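Luvunside Workshop News

April 11, 2022

Looking after the two-arm table cell

The two-arm cell at the Luvunside shop has been back in regular use since the gripper work was finished, and several readers of this newsletter have asked what was done to it and how we keep it running. These notes cover the wrist cameras, the finger plates, the cables and the weekly check. They apply to the cell as it stands now. If you are working from the old Trovel setup sheet, put it away, as the finger dimensions on it are out of date.

The problem that started all this was a slow drift in the close-up work. The arms would still reach the right part of the table, but the fingers closed a little to one side of small objects. Thick items hid the fault. Thin ones showed it right away, and sticks and strips were being pushed along the table and left there. We spent too long adjusting the software offsets before anyone put a wrench on the finger mounts. Two of the screws on the left-hand arm had backed out far enough to let the plate rock under load.

The fix was plain mechanical work. The fingers came off, the mounting faces were wiped down, and the screws went back in with fresh thread locker. Kushwaha, who supply our fasteners, sent a slightly longer screw that gets a better bite in the mount. We fitted these on both arms so that there is only one size to keep in the drawer. The controller log showed 2,321 open-and-close cycles between the last service and the day the fault was written up, so the old interval was clearly too long for this kind of use. We have shortened it.

After any work on the fingers, the wrist camera has to be checked too. The bracket shares a clamp with the gripper housing, and it is easy to turn the camera a degree or so when pulling the clamp tight. Jog the arm to the park position, open the fingers fully and look at the live view. Both fingertips should be in the lower half of the view with a clear gap between them. If one finger fills more of the view than it did before, compare it with the saved reference picture first. The two fingers do not look the same from the camera, and that is normal.

Cables are the other regular job. Each arm has a camera lead and a gripper lead running back along the links, and both need slack at the wrist. Turn the wrist slowly to each end of its travel with one hand near the stop button and watch the leads the whole way. A lead that goes tight at the end of travel will work loose at the plug within a few weeks. Replace cracked ties when you find them – do not add a second tie on top of the first. Zadow stocks the flat ties we use, and the part number is written inside the cabinet door.

We also changed the test layout. The old check used only foam blocks, which told us very little about how the fingers handle corners, slots or thin things. The new one uses a wooden box with a slot in the lid, a toy pan and a tray of toy food. None of it needs to go back on exact marks. The point is to have flat tops, round rims, long handles and small curved pieces all within reach, and to have both arms working close together, where trouble is most likely to show up. 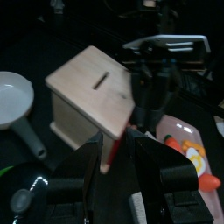 Wrist camera view of the slotted box and the toy food tray, with the second arm behind the box.

Use the live view during this check and keep an eye on the other arm as well as the part being handled. The cell lighting is kept low and the tabletop is dark, so a black wrist can be hard to pick out. Glare is worth a look too. Glossy plastic can throw a bright patch into the camera, and if it hides the edge you need, turn the item a little and carry on.

The weekly check takes 27 minutes if nothing is wrong:

Stop the cell and lock out power before touching the fingers.
Check all finger screws by hand. Mark any that move.
Wipe the fingers and the camera lens with a dry cloth.
Restore power and run the wrists through their travel.
Compare both camera views with the reference pictures.
Run the test layout at low speed, one arm first, then both.
Write the cycle count in the log.

Spare fingers are on shelf 4, in the box marked Luvunside left and right. Please put worn ones in the scrap tray and not back in the box. The next full strip-down of both wrists is set for June, and the cell will be out of use while it is done. Bookings for that month will open once the replacement bearings have arrived.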